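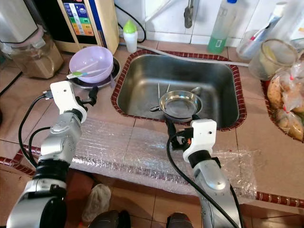
Anden House, shared kitchen, second floor
Monthly safety and hygiene check, March
Checked by: Eluned Vaughan
Start: 9 in the morning, Thursday

Marks used: OK / Attention / Not done

1. Water and sink

Hot water temperature at tap: OK. I let it run for two minutes before I put the thermometer. It showed 45 degrees, the same as last month.
Drain speed: Attention. The water goes down, but slowly, and there is a small smell when it is almost empty. I cleaned the strainer and it became better, but I think the trap below must be opened. Reported to Sayce Plumbing.
Sealant between sink and tiles: OK. The old black marks in the corner did not come back after the new sealant.
Dishes left in sink: Attention. Please wash your pans on the same evening. It is written in the house rules and I do not like to repeat it every month.

2. Electricity

Sockets near the counter: OK. No cracks, no brown marks.
Kettle cable: OK.
Toaster: Attention. The crumb tray was full, this can burn. I emptied it. Whoever uses the toaster most, please make this a habit.
Test button of the safety switch: OK, it switched off immediately. Sorry to the person on the first floor whose washing programme stopped.
Extension lead behind the fridge: Not done. I could not move the fridge alone. To be checked next time with a second person.

3. Cooker and extractor

Knobs and ignition: OK.
Gas hose date: OK, still valid until next year.
Extractor filter: Attention. Very greasy. The filter is a Bovalier one and can be washed in hot water with soda, so we do not need to buy new.
Fire blanket: OK, on its hook. Somebody had hung a tea towel over it and I removed this.

4. Fridge and food

Fridge temperature: OK, upper shelf and lower shelf both good.
Food without name or date: Attention. I threw away 2 boxes which were surely too old. Labels and a pen are in the drawer under the microwave.
Door seal: OK, but sticky at the bottom.

5. Floor and exit

Floor near the door: Attention. One tile moves when you step on it. I put tape for now, please lift your feet.
Way to the back stairs: OK.
Emergency light: OK.

Comments

The washing-up liquid was changed to Sorine because two residents had red hands from the former one. If it is also not good for you, please write to me.

Next check will be at the same hour. Please leave the counter clear the evening before.

E. Vaughan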